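Multness arm build: frequently asked questions

Last updated in October. If your question is missing, leave it in the comments under the build log and it will get added when there is time.

What is the Multness build?
A secondhand light gray arm, set up at home to pick up small things from a table and put them somewhere else. Multness is the name of the whole setup, including the table, the wiring and the scripts. The software side is called Kairys and has its own page.

Is the arm homemade?
No. The arm came complete from Stuvero, a surplus dealer, without a gripper and without a manual. The gripper mount, the table, the stop circuit and the code were done here.

How long did it take?
Seven months of evenings to get from the crate to a first pick. Two of those months went to the controller, which would not come out of a fault state until the backup battery was replaced. If you buy a used arm, ask about the battery before you pay.

Do I need a special power outlet?
Mine runs from a normal household outlet. It has a circuit to itself, because the breaker tripped twice when a space heater was on the same one. Check the plate on your own controller. Some older ones want three-phase and are not worth the trouble at home.

What is the table made of?
Wood boards in parallel strips, screwed to a frame from below so there are no screw heads on top. It sits lower than a desk. The first table was a folding one and it moved every time the arm stopped hard. If the table moves, your saved positions are wrong, and you will spend an evening looking for a bug in the code.

How do you keep the arm from hitting the table?
Three things. The software has a floor height it won't go below. The speed is limited to 6 percent for any new motion until it has been run all the way through. And there is a stop button on a long cord that stays in my hand. The floor height is set with the gripper closed - measure it again if you change the fingers, even if the new ones look the same length.

Can I use the Trondgate gripper files?
Yes. The Trondgate plans are the ones I started from. The finger spacing was fine but the mounting plate was too thin and flexed, so I doubled it. Print the fingers with the layers running along their length. Mine snapped at the base when printed standing up.

What objects do you test with?
Whatever is small and can be dropped without anyone being upset. The current set includes a small round bowl, a candy bar in its wrapper and an orange toy carrot. They make the gripper do different jobs. The bowl has to be taken by the rim, the candy bar is best gripped across its width, and the carrot is narrower at one end, so the angle of approach matters.

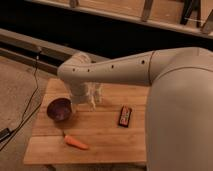

Start every object in the same spot until the pick is reliable, then begin moving it. I mark the spots with pencil and erase them later. Tape works too, but the fingers catch on it.

How often does it succeed?
The last full run had 54 attempts on the carrot and most were good. The misses were nearly all with the tip pointing back toward the base. The bowl is worse and I don't have a number I trust for it yet.

Is it loud?
The arm is quiet. The controller fan is not, and it runs whenever the power is on. I would not put it in a room next to where somebody sleeps.

Will you sell a kit?
No. The mounting plate drawing and the parts list are on the downloads page and you are welcome to use them.

Why is there no wiring diagram?
The stop circuit was changed in the spring and the old drawing no longer matches it. A new one will go up once it has been checked against the panel - please don't build from copies of the old one.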